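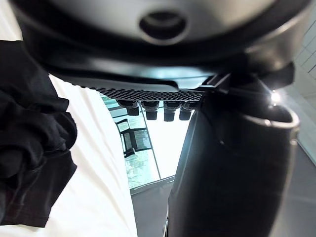
Dark grey housing and textured rail, from underneath.

Reading time: 3 minutes

Yareli Camacho got engaged in November and had a venue by the end of the same week. The cake took longer.

"We tasted at four places," she says. "Orlando liked all of them, so he was no help."

She and Orlando Ríos were married at Fitmont, a former wool store with a courtyard, in front of 137 guests. The ceremony started at 4 pm and ran 11 minutes. Camacho had asked the celebrant, Halvard Lindqvist, to keep it short.

"I usually allow twenty-five," Lindqvist says. "They wanted the vows, one reading and the paperwork. I cut my own part and left theirs alone."

The reading was in Irish, given by Ríos's old flatmate Daithí Ó Ceallaigh. An English version was printed on the back of the order of service.

"I was asked for something under a minute," Ó Ceallaigh says. "I practised in the car. My accent's gone a bit since I moved out here."

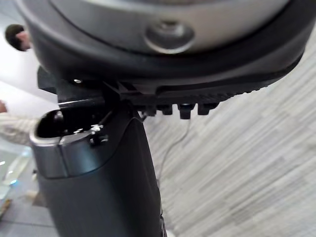
Silver-grey plate with its black rim, close up.

Catering came from Marinho, which Adelino Salgado runs with his sister. The couple skipped a plated dinner and had long tables with shared dishes: salt cod fritters, grilled chicken, two rice dishes and a tomato salad.

"People worry shared food looks cheap," Salgado says. "It costs nearly the same. You save on floor staff and you spend it on platters."

He made around 400 custard tarts, which went out after the speeches in place of dessert. The cake, a plain almond one with three tiers, was cut late and mostly sent home in boxes.

Camacho wore a tea-length dress with sleeves, bought off the rack and taken in at the waist. She had tried on full-length gowns first and found them hard to sit down in.
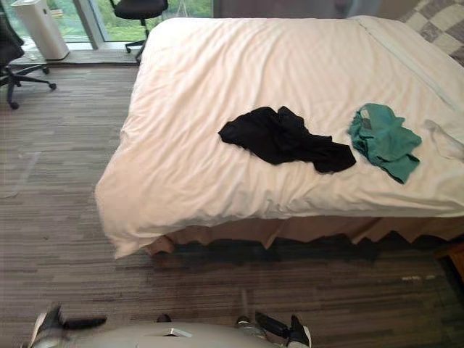 Flowers were the one area where she went over budget. She had wanted natives in neutral colours, then saw a bucket of coral peonies at the markets and changed the order six weeks out.

"The florist was very calm," she says. "I wasn't."

Asked what she would change, Camacho mentions the speeches. There were 6, and the chicken had to wait.

"Two would have done," Ríos says. "Mine was one of the long ones."

The couple are planning a second, smaller lunch for relatives who couldn't travel. Salgado has already been asked about the tarts.

Last updated: November

Contact us | © All rights reserved | Back to top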